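Robot arms go on show at Prilcombe, and take their time

Civance opened the doors of its Prilcombe workshop on Sunday and let the public watch its robot arms at work. By the firm's own count 309 people came through, well short of the 400 it had laid on badges for, and a fair number of them had left before the afternoon session began.

The pitch is familiar. Civance wants to sell small firms a pair of arms, under the name Honorato, that can handle the fiddly jobs now done by hand at a packing bench. Tekle Workneh, who ran the demonstrations, told the first group that the system could be taught a new job in 30 minutes. Asked by a man near the front whether that included setting up the bench, he said it did not. Asked how long the bench took, he said it varied.

What visitors got to see was a good deal more modest than a packing line. The objects were household ones, the pace was slow, and the talking went on for longer than the moving. A screen by the door played a film of the same arms going much faster. A line in small type at the end admitted it had been sped up.

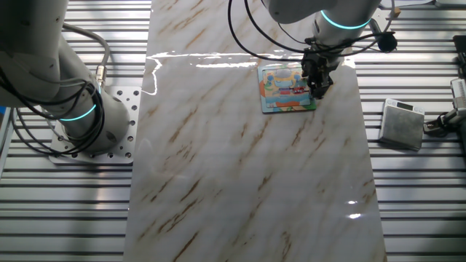
Civance Handling and Gripping Team, Prilcombe

The white arm with the gripper had hold of a colourful puzzle board by its right side, down on a glossy marble-patterned surface, with a small digital scale on the table next to it. Shiny surfaces are supposed to be hard for machines that rely on cameras, and Workneh made much of this. He may well be right. But there was no dull surface to compare it with, so visitors had to take his word.

Jessie Lindsay came over from Hitetti, which packs gift boxes and has been looking at automation for two years. She was polite about it. "It's careful, I'll give it that," she said. "My lot would have done the box, taped it and gone for lunch. I asked what happens when it drops something and I was told that someone picks it up."

Ebise Kumsa, who speaks for Civance, said the open day was never meant to be a sales event, though there were order forms on the tea table. She said the arms had done 1000 practice runs over the winter. She did not have a figure for how many of those had gone well and said she would find out. It had not arrived when we went to press.

Nor would the firm give a price. A leaflet says the cost "depends on your needs", and Workneh would only say that it was less than people think. Bereket Admasu, who has a joinery business two doors down, said he had not thought of a number and would have liked to be told one.

Civance plans a second open day in the autumn, when it hopes to show the arms filling a real order. Booking is through the Prilcombe office.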